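The Back Bedroom in June

Finally got around to the upstairs room at Zirkent!
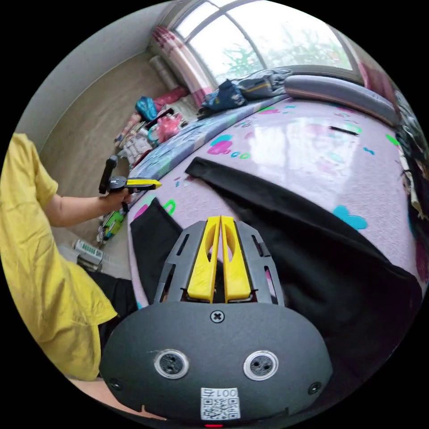

I've been promising Majdi Salameh a look at this room ever since he moved out of it (he says it was tidier in his day, and I have my doubts). June is laundry month for me, when all the winter things get sorted, folded and sent down to the trunk. The lavender sheet with the magenta, cyan and green blots is still my favorite, and the black thing lying across it was next in line for folding. I love those arched panes too, with all the green trees behind them.

The blue blanket with the patterned border stays out all year, even in the heat – evenings get chilly up there. Jianguo Peng keeps offering me 500 for it and I keep saying no!

Still to do: the dark bags and clothes under the window, then the curtain hem. Kitchen shelves go up next.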